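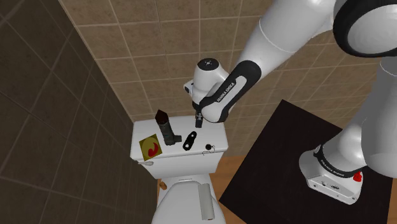 Bathroom setup in the simulator, with the arm over the tank lid and a paper towel roll on the seat lid.

Come try to boss a robot around at our open day!

Hi, I'm Lovely Layug and I run the visitor side of things at Pluka. We're opening the lab on 26 Sep 2020 and I need people to come in and have a go at our simulated bathroom (yes, a bathroom, you get used to it). You sit at a screen, you steer the arm, and you try to move small things off the toilet tank without sending them flying. I'm pretty bad at it, so the bar is low!

There are 62 spots and each turn takes 3 quarters of an hour with the practice run. You don't need any background in robots or games. I'd really love some folks who clean for a living, or who look after someone at home, because you know where stuff ends up in a bathroom way better than our programmers do.

You should be 18 or older and OK with us saving your moves and your comments. If you get fed up halfway through, just stop, grab a coffee and watch the Sellora team's demo next door. We did a small trial of this in July and people kept asking for a second turn, so if there's time left at the end I'll put you back in line.

To sign up, leave a comment with your first name and whether you'd like morning or afternoon. I'll write back to everyone myself, so give me a day or two.

Shares 359 | Comments 62

Contact | © 2020 Pluka | Back to top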